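3.2 Recipe collection and step labels

Recipes came from three home-cooking sites, all open to any user, no paid content. We kept only recipes written by people cooking at home. Restaurant recipes dropped, sponsored ones dropped. After removing duplicates we had 2669 recipes, mostly one-pot soups, stews, rice dishes and braises. Baking was left out on purpose. Weights matter more in baking and the writers tend to give them, so there is less to study.

The question here is narrow. When a home cook writes "salt to taste" or "a splash of vinegar," does the reader end up close to what the writer makes? Earlier work (Morkari and Tomer) looked at measured recipes and how far people drift from the numbers. We look at the other end, where there is no number to drift from.

Each recipe was split into steps. A step is one verb plus whatever goes with it: chop the onion, add the stock, simmer. Two annotators marked every quantity in every step as measured, counted, vague or missing. "Two carrots" is counted. "A handful of parsley" is vague. "Add the parsley" with no amount anywhere in the text is missing. If the amount was in the ingredient list but not in the step we took the one from the list. Disagreements were settled by talking it over, and the rules were changed twice in the first week — once for water, once for oil.

Water was the worst case. Writers say "cover with water" and mean very different depths. We first marked this as vague, then moved it to a class of its own, because the pot sets the amount and the reader cannot know the pot. Oil for frying got the same treatment. Oil as a dressing stayed vague.

3.3 Cooking sessions

From the full set we drew 252 recipes for cooking. The draw was balanced by dish type, not by site. Every recipe was cooked once by a participant who had never seen it before, working from the text only. Photos and comments were stripped out. Videos too, where there were any. Participants were told to follow the recipe as they would at home and to taste as they went. No scales or measuring spoons were offered, though a participant who asked for them could have them. Few asked. Small items went on the counter by the wall, as in Figure 2.
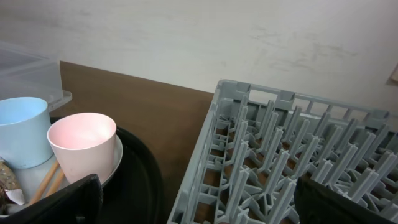

Figure 2. Counter with two plastic cups on a white plate, round black tray underneath.

All sessions were run in the afternoon, starting at 2. We wanted people neither hungry nor full, as hungry cooks salt differently (Dissanayake reports this for soup, and we saw hints of it in our own trial runs). Participants ate a plain roll thirty minutes before starting. Water was freely available. Coffee was not allowed after noon, which was unpopular.

The weight of each seasoning was worked out from the jar, before and after. Salt, sugar, soy sauce, vinegar, chili flakes, ground pepper. Fresh herbs were weighed after picking, stems off. Spills were wiped up, weighed where possible and noted. Seven sessions had spills too large to correct for and were run again with another participant.

At the end of a session the dish was left to stand for ten minutes, stirred, and sampled from the middle of the pot. For braises we took sauce and solids seperately. Salt content was measured with a handheld meter, three readings, middle one kept.

3.4 Getting the writer's version

Harder part. To say how far a reader lands from the writer we need the writer's own dish. We wrote to the authors of all the recipes in the cooking set and asked them to cook their dish again and weigh the seasonings. Of these, 30 did so in full. Several more sent partial numbers, mostly salt only, and these are used in the salt analysis and nowhere else. Reply rates were better for older recipes than we expected.

Writers were mailed a small kitchen scale and a one-page sheet. Sheet asked them to cook as usual, set each jar on the scale before and after, and write down both values. No photos were asked for. We did not visit. The obvious worry is that weighing changes how they cook, and we have no full answer to that. Festa handled the same problem by having people cook three times and dropping the first, but asking for three stews from unpaid writers seemed too much.

3.5 Measures

Main measure is the ratio of reader weight to writer weight for each seasoning, taken as a log so that double and half count the same. A value of zero is a match. We report the median per class (measured, counted, vague, missing) and the spread. Recipes scaled up or down by the writer on the day were adjusted by the weight of the main ingredient before the ratio was taken.

Seasonings added in more than one step were summed. We tried keeping the steps apart but readers often moved salt from early to late, or the other way, and the step-level ratios were mostly noise. Timing is picked up again in Section 5, were we look at whether early salting leads to a saltier dish overall.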